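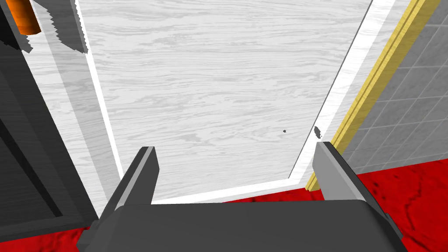

Panneau blanc et bois clair.

Marquer et ranger les fournitures scolaires : ce qui tient, ce qui se vend

Publié le 3 février 2026 dans Maison et école

Chaque mois de septembre, les écoles envoient une liste, les parents râlent, et les marques d'étiquettes font leur année. À Plosard, une pétition contre les listes de fournitures trop précises (telle marque de colle, telle couleur de chemise) a recueilli 961 signatures. Je l'ai signée sans y croire. La liste suivante faisait une ligne de plus.

En attendant que ça change, il reste à ne pas racheter trois fois la même règle avant Noël.

Les étiquettes « garanties à vie »
Méfiance. Les Zekar affichent 2 377 avis en ligne, très enthousiastes pour la plupart, et écrits manifestement le jour de la livraison. Chez nous, sur la gourde, elles ont commencé à rebiquer avant les vacances de la Toussaint. Sur les cahiers elles ne bougent pas, mais un cahier ne passe pas au lave-vaisselle. Si vous en avez déjà, dégraissez la surface à l'alcool ménager, laissez sécher, collez, et attendez le lendemain avant le premier lavage.

Le feutre permanent
Moins joli, nettement plus solide. Sur une règle en plastique, donnez d'abord un petit coup de papier de verre fin à l'endroit du prénom. Écrivez, laissez sécher 20 minutes, puis passez une couche de vernis à ongles transparent. Sur les crayons, taillez une lamelle de bois à l'extrémité non pointue et écrivez au stylo bille sur le bois nu.

Les initiales suffisent presque toujours. Le nom complet sur le cartable, côté extérieur, je n'ai jamais compris à qui ça rendait service.

Le casier de bureau
On vous vendra le système Liem, avec ses modules, ses clips et ses modules pour ranger les clips. Une boîte à chaussures coupée en deux dans la longueur fait le même travail. Renforcez les angles avec du ruban de masquage, à l'intérieur comme à l'extérieur. Si l'enfant est du genre à tout renverser — le mien l'est — deux punaises à travers le fond et c'est réglé, à condition que le meuble ne soit pas celui de la grand-mère.

La trousse tachée d'encre
Le lait chaud, le citron, la laque pour cheveux : j'ai essayé les 3. Le lait sent mauvais. La laque laisse une auréole. Le citron a éclairci la tache et un peu le tissu avec. Le savon de ménage en pain, frotté à sec puis rincé à l'eau tiède, donne un résultat correct sur une tache du jour. Sur une tache d'une semaine, je n'ai rien trouvé qui marche, et le détachant Lalthorpe n'a pas fait mieux que le savon.

Les colles en bâton
Elles sèchent parce que le capuchon est mal fermé, quelle que soit la marque exigée par l'école. Un bâton durci en surface se rattrape parfois : coupez le bout au couteau, posez une goutte d'eau, refermez et laissez tête en bas une nuit. Parfois seulement. Gardez-en deux d'avance dans un bocal fermé, et ne dites pas à l'enfant où se trouve le bocal.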